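Sorting Assistant for Small Household Goods (part-time), Dollum

Skutesier is looking for one person to join our sorting room in Dollum from May. We are a small company. We take in mixed lots of small household things — clips, clamps, kitchen tools, toy parts, bits of hardware from closed shops — and we make them ready to be sold or given again. Most of the goods come to us in bags and bins where everything lies together, and the first work is always to separate them.

What you will do

You take one bin at a time to your place and go through the contents by hand. Each object is looked at, checked for cracks or missing parts, and put with others of the same kind. Things with a spring or a hinge must be opened and closed a few times. When you are unsure what an object is, you put it on the shelf for unknown things, and we look at this shelf together before lunch. After that you write the label and bring the finished boxes to the packing side, where Svenja Hollmann takes over.

The work is calm but it asks for attention. Small plastic parts look very similar after some hours, and a wrong part in a box means that a customer writes to us. We prefer a person who is slow and correct in the first weeks. Speed comes later.

What we expect from you

You have good eyes for small differences in shape and size. You can stand or sit at a table for four hours with a break in between. You can write clear labels in English. You do not need a diploma, and you do not need experience from a warehouse, although we will be glad to hear about it. If you repaired things at home, or kept a button box when you were a child, please write this in your letter too.

What we offer

The position is for 20 hours each week, in the mornings, beginning at 7. You get paid vacation, work gloves and shoes, and a locker. Coffee and tea are free. The bus stops in front of the gate, and there is a covered place for bicycles. During the first month you will work beside Gunther Ostermann, who will show you our system of categories. There are many categories, but you are not asked to learn them by heart, they hang on the wall.

The contract is for one year in the beginning, and we would like to make it longer if both sides are content.
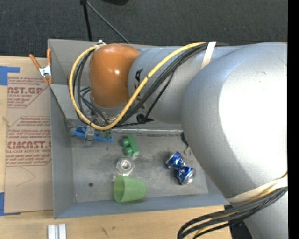 Nasrin Shirazi: What I like most are the bins with only a few things left in them. A full one makes me a little nervous in the morning, even now. My advice for the new colleague is to begin with the big pieces, so the bottom becomes free and the small ones can not hide under them. And please ask when you do not know something, I asked the whole first winter.

How to apply

Please send a short letter and your résumé to Lutz Buschmann, Skutesier, Dollum, with the reference number 712. One page is enough for the letter. Tell us also from when you could start and whether you have already other work in the afternoons. We invite suitable persons for a trial morning, which is paid. You will sort one bin with us and afterwards have time for your questions.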